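Life > Home > Small Changes

Filed under: Slow Living, Food & Kitchen

I gave up my freezer in February and I'm still a little giddy about it. The old one in our garage in Stemcombe quit at two in the morning with a noise like a dropped tray, and I came down to a puddle and 140 dollars' worth of soggy peas, stew and mystery bread. I priced a new one (400 dollars for the small one, 980 for the one I wanted!) and then I just sort of didn't buy it.

So now I shop like my grandmother did, a bit at a time. There's a bus to the market at Kavilley that leaves at nine, and I take it with one bag and no list. If the leeks look tired I get cabbage. If the fish man has sold out, we have eggs. My kids complained for a couple of weeks, mostly about ice pops, and then they found the bakery next to the bus stop and forgave me completely.

I do miss soup. I used to make a huge pot and stash half of it, and now a huge pot means we eat the same soup until everyone is cross. It took me ages to learn to cook for four instead of fourteen. I bought a smaller pot from Zavala, the kitchen shop up the hill, and that helped more than any amount of willpower.

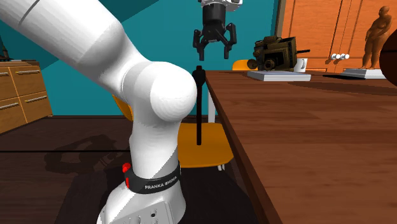
The other thing I miss is being lazy at six in the evening. A frozen lasagna asks nothing of you. These days my lazy dinner is toast with beans and whatever cheese is left, eaten standing up, and I've grown pretty fond of it. My sister over in Clurnora thinks I've lost my mind and keeps offering me her spare chest freezer. I've told her to ask me again once the tomatoes come in, when I'll have more than I can eat and no place to put them.

We use cookies to improve your visit. By continuing to browse, you accept our cookie policy.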